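Rutalia aplaza la compra de pinzas manuales y pide cuentas más claras

La empresa de logística doméstica Rutalia ha dejado para abril la decisión sobre su presupuesto de automatización, que incluía 74 pinzas manuales y dos brazos robóticos. El proveedor, Bornum, había presentado la oferta como una forma barata de empezar: primero se recogen y ordenan objetos pequeños a mano con las pinzas, y después llegan los robots. El «después» no lleva precio.

Líga Liepiņa, responsable de compras, firmó el 24 de octubre de 2024 una nota interna en la que pide separar el coste de las herramientas del coste de las horas de trabajo. «Nos enseñan el precio de la pinza y nos dicen que el resto ya se verá – yo no puedo presupuestar eso», escribe.

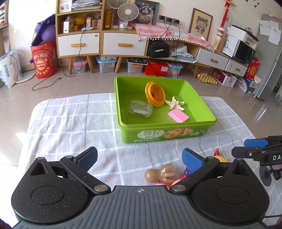 ¿Cuánto cuesta cada puesto de trabajo? Bornum pide 4.000 euros por puesto, con dos pinzas y sin contar recambios, formación ni salario de quien las maneja.

La oferta tampoco aclara cada cuánto hay que cambiar las almohadillas de los dedos, una partida menor sobre el papel que en otras compras de la casa acabó pesando más de lo previsto. Arvid Fagerlund, director técnico de Bornum, sostiene que el desgaste «depende del uso» y promete una tabla de mantenimiento. Rutalia la pidió hace 13 semanas.

La competidora Karklow ha propuesto un alquiler mensual con los recambios incluidos, aunque con una permanencia que Liepiņa considera excesiva. La dirección estudiará las dos ofertas en abril. Hasta entonces seguirá en vigor el presupuesto actual, sin dinero reservado para los brazos.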